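Mornings in the Woswood show room

I've been following the new furniture place in Hullen since it was a bare shell, so of course I went along when they opened the big room in August. Woswood has taken the old Davton unit, all 337 square yards of it, and they've skipped the little walled-off sets you get in most stores. Bed, bath and office things share one open floor, and you just wander!

My favorite was the light wood nightstand, two drawers, short tapered legs, nothing fussy. I've wanted one like it for ages (mine wobbles every time I put a mug down). 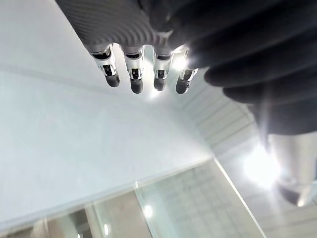
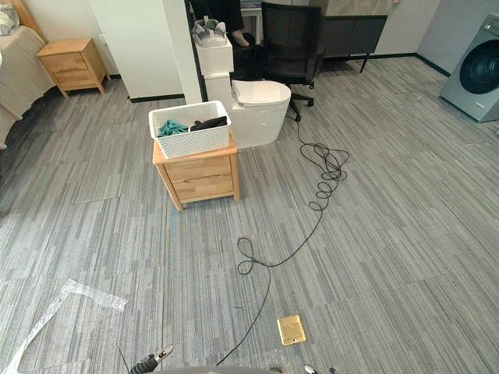
By the author of Hullen Home Notes

I love that the things in there look used. The white woven basket on the nightstand has clothes bunched up in it, teal and black, just like the one at my house, and the bed has a plain beige spread that hangs down toward the floor. The black sideboard at the back is more my sister's taste than mine, but I can see it under a big window.

Doors open at 10 in the morning, and the number 22 bus stops right outside. Delivery inside Hullen is $19, or free if you live within walking distance of the store and they like your stairs. They're taking orders for the first 50 nightstands now, and mine is in.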